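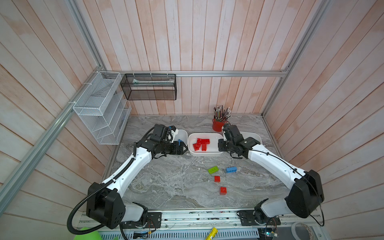 Sorting day: can two arms tidy up a table yet?

Features > Automation > Household

2018-04-30
By Maham Soomro

Putting toy bricks into bins by colour is a chore most parents would hand over tomorrow. At the Skakorbridge workshop of Stidell it has been under study since last June, and the short answer is that a machine can do it slowly, on a table, under supervision.

The task is narrow. Two arms share one marble-patterned surface, with white bins at the back and loose bricks in front. Red bricks go to the centre bin. Each arm ends in a parallel gripper, two fingers that open and close along a line, and that geometry sets most of the limits. A rectangular brick offers two flat sides. A thin plate lying flush on the table offers very little, and the fingers must come down almost to the surface to catch its edge.

Melaniia Palamarchuk, who runs the trials, logged 671 grasp attempts in the latest series. Of these, 171 failed. Flat plates accounted for the largest share, followed by bricks resting against one another.

"The pick is the easy half on a clear table," Palamarchuk says. "Once there's a pile, the arm has to decide what to move first, and it's still poor at that."

Coordination is the second problem. With both grippers near the middle, each arm blocks part of the other's path and some of its view. Tokmont, the planning software used at Stidell, handles this by making one arm wait. The result is safe and costs time. A sort that takes a person a few seconds can run to 3 minutes.

Shop-floor kitting, where parts arrive in known positions, is closer to practical use. Stidell expects to try it with fasteners next. The living-room floor, with its carpet and poor light, isn't on the schedule.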